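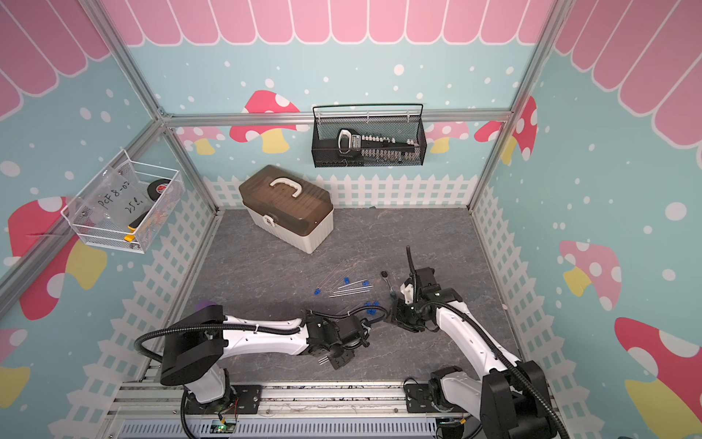 Toolbox and wall baskets, small parts still out on the floor

Search this site Enter keywords Go

Dokside shared benches — minutes, 2026-07-08
Present: Kilian Gruber (chair), Hạnh Lưu (notes). Padilla sent apologies.

1. Last minutes. Taken as read.

2. Small parts. Blue components and metal rods to go back in the toolbox at end of session, ratchet too. Bit set lives in the black basket. Labelled bags stay in the white one — pls don't re-label. Kilian to print a colour list for the lid.

3. Glassware. Tubes and blue stoppers getting mixed up with other stuff. Agreed one rack for tubes, seperate tub for stoppers. Rultano quote is $147 for 50 tubes with stoppers, Hokenby dearer. Hold off til September.

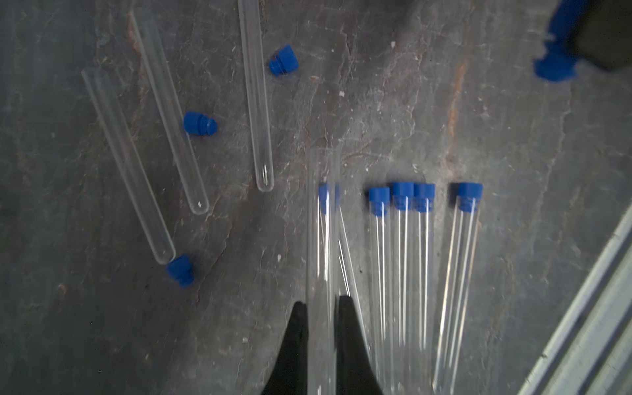

Hạnh asked whether we need new tubes at all, she thought about half the last box was never opened. Kilian to check the cupboard before anything is ordered.

4. Benchtop. Wipe down after every session, dry cloth first. Toy kitchen bits back in thier own bin. Two bins short, Hạnh to buy.
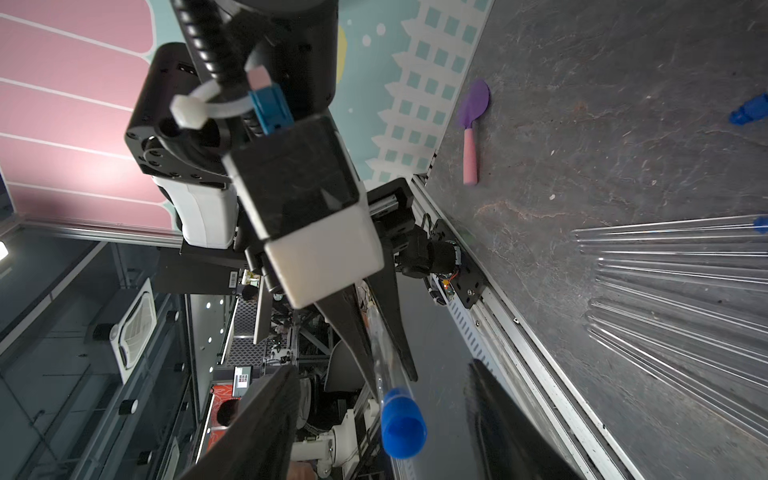

Stoppered tube, toy spatula on the benchtop

5. Other business. Key for the side door — still 3 out, names to Kilian.

Closed early. Next meeting tba.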